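10 December 2025 – bench notes, the wooden table

Spent most of the morning on the mat again, which sounds silly when I write it down, but if you've ever had a mat creep on you halfway through a set you'll know why I'm fussing. Neema Were came by early and asked if I was still on "the tape thing". Yes I am, and I will be until it stops moving!

So, the state of things. The old green mat went in the bin last night (curled at one end, glue on it that wouldn't lift) and the dark gray one is down in its place. I like it a lot better. The small white cube shows up on it so clearly that I can find it without hunting, and on the bare wood I kept losing the edges of it against the pale grain. Tatu wanted to try it on white card because that's what they used at Chege, but white on white? No thanks.

Taping took three goes. First go I ran long strips down the sides and it looked lovely and tidy, and then the middle bubbled up as soon as I pressed on it. Second go I only did the corners with single strips and the mat slid sideways by lunch. Third go is crosses at the corners, half on the mat and half on the wood, plus a short strip on the right edge where it likes to lift. The tape is the white masking stuff from the Jimix box. It wrinkles if you pull it tight while laying it (I did, every time) but the wrinkles don't seem to matter, and it should come off the table without taking the finish with it. Remind me to check that on the underside first next time – I didn't, and Rehema has opinions about this table.

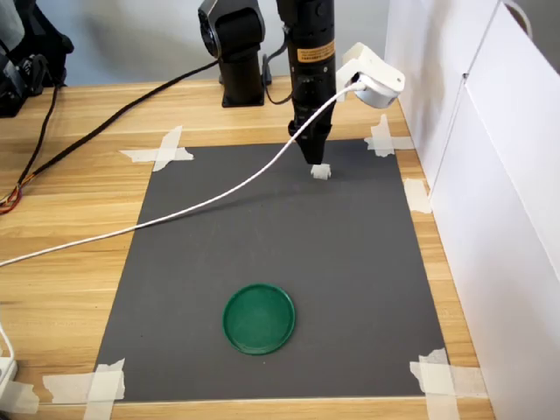 I put a pencil tick on the wood at two of the corners before the last strips went on, so if the thing creeps overnight I'll see it against the ticks. Oduor thinks it's the room warming up and cooling down that does it. I think it's people leaning on it. We've got a bet on, loser buys the tea.

About the cube. We have a whole bag of them from Gramon, 40 in the bag according to the label, and I've only been using the one. It's sugar-cube size, and I did have a moment yesterday with it sitting next to my mug, so please can we keep hot drinks on the other bench. I wiped it down with a damp cloth before starting and it dried fine. If anyone wants to try one of the others, go ahead, but write down which one you took, and don't put it back in the bag with the clean ones.

Cables are the next job. There's the thin white one lying over the mat and off the left side, and every time I smooth the mat I have to lift it out of the way first and then lay it back again. I'd love to route it somewhere else but there isn't much slack, so that's for a day when Tatu's around to help. The long braided black one with the loose colored wires at the end (red, orange, yellow) also needs a proper finish on it. Neema Kinyua says she has a connector in the Dallum drawer that might fit. I looked and found 101 things in that drawer and none of them was a connector, but she knows how it's organized and I don't.

Still to do:

- Neema K. to dig out the connector
- look at the pencil ticks first thing, before anybody leans on anything
- more masking tape, we're on the last 2 rolls
- ask Rehema about the table finish (gently)
- bundle up the black straps or bags or whatever they are and the dangling wire at the back left corner, they've been bugging me since May

If the corners hold until the end of the week I'll call the tape thing done and leave the mat alone. Neema Were has asked for that in writing, so Neema, here you go.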